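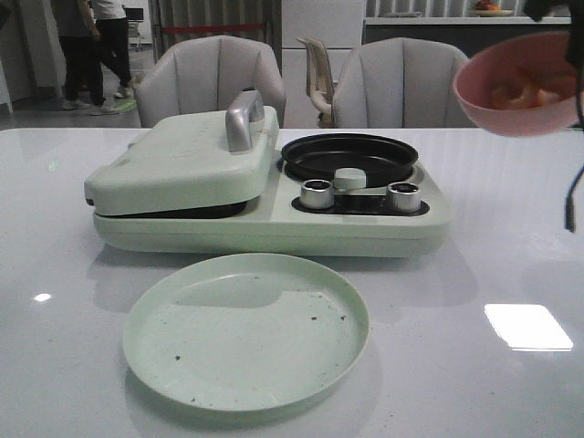 Should a small apartment kitchen be wired for more outlets than it seems to need? In most cases it should, because adding a circuit during a renovation costs far less than adding one after the walls are closed.

I have spent 13 years reviewing electrical layouts for rental conversions, and the kitchen plan is the sheet I send back most often. The usual drawing shows two double outlets over the counter, both on one circuit, with the refrigerator tapped off the same run. It is drawn that way because the previous plan was drawn that way.

Take the Zundeck building, a block of 51 units converted last February. The developer, Bakar, saved the price of one extra cable run per unit. Tenants then bought power strips. A strip does nothing for the capacity of the circuit behind it, and a 15 amp breaker will trip at the same load however many sockets are plugged in downstream.

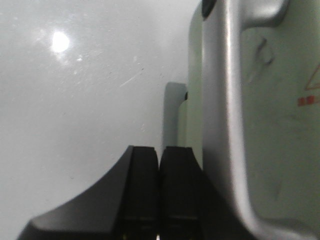

Surface wear shows up best under direct light.

Mikkel Nørgaard, who drew the Zundeck plans, argued to me that people in small units cook less, so the load is lower. I think he has the load backward. A tenant with no full oven tends to buy countertop appliances, and those are resistive heaters. Two of them on one circuit, plus a kettle, is a tripped breaker at breakfast.

Bakar's own estimate for the second circuit was 500 dollars per unit if done after handover. The figure during construction was never priced – the question was not asked.
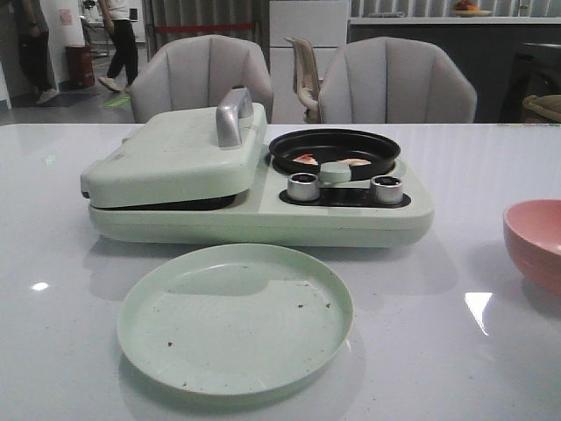
The other objection I hear is panel space. Odano, the next conversion on the same street, had small panels too, and Zalewska simply specified the next size up. The lead time was the same. Each kitchen there has two counter circuits and a separate one for the refrigerator, and the outlets alternate between circuits along the wall, so two neighboring sockets rarely share a breaker.

I would make that layout the default for any unit with a kitchen counter, and let the designer argue for less in writing. Labels inside the panel door should name the wall as well as the room. "Kitchen 2" is of no use to a tenant with a flashlight.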